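Mondrian print tablecloth on a work table, worth it or a gimmick?

gumleaf_77
Posted in May
Been weighing up one of those Mondrian-style cloths for the bench where I sort my seed samples. The seller (Preltberg) claims the coloured blocks "organise your workspace". I have my doubts. It's a tablecloth. Same sort of pattern under test tube racks:

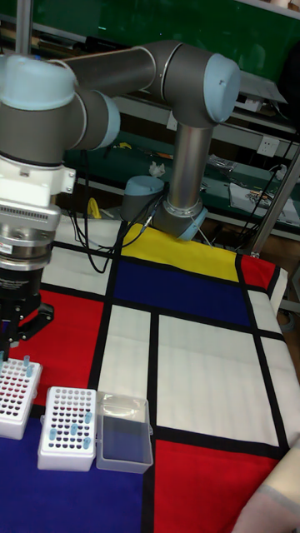
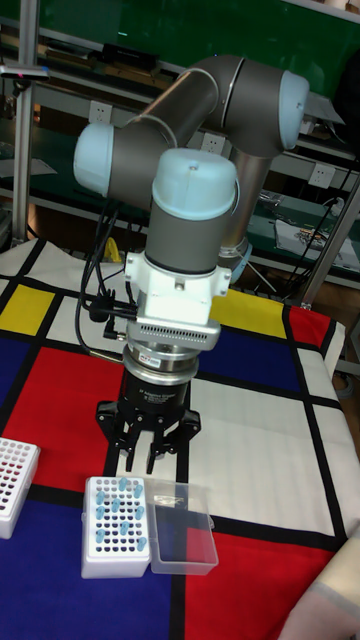

Sipho Mokoena reckons the blocks are too uneven to be any use as zones, and that you'd be better off with a plain grey mat and a roll of masking tape. He had a patterned cloth on his potting bench for 2 years and never once put the same thing on the same colour.

gumleaf_77
Yeah, that's my worry. White racks on the dark blue do stand out, I'll give it that. But white racks on a white block? You'd lose the edge of them under a lamp.

tubs_and_trays
Disagree with Sipho. I use the red for "not labelled yet" and the blue for "done". Works fine. You don't need even squares for that, you need to remember two colours.

Sipho Mokoena
And what do you do with the yellow?

tubs_and_trays
Coffee.

Sipho Mokoena
Next to your samples. Right.

mallee_root
My problem with any cloth is that it moves. Lean on the corner and your whole rack goes for a walk. I had the Andix one, supposedly non-slip, and it slid after the first wash. Ended up with 4 bulldog clips along the back and one always in my way.

gumleaf_77
Did you try the Grondex backing? They say it grips up to 20 washes.

mallee_root
They say a lot of things. I'd want to see who did the washing.

Mircea Pop
I'd skip cloth altogether for anything with tubes in it. One spill and it soaks through to the timber. Get an oilcloth in the same print if you like the colours, wipe it down, finished. Fülöp sells it off the roll, or did last I looked.

tubs_and_trays
Oilcloth cracks on the fold though. Mine did.

Mircea Pop
So don't fold it. Roll it.

gumleaf_77
Not convinced by either, to be fair. Has anyone had the oilcloth near a sunny window? The red looks like the kind of red that goes pink.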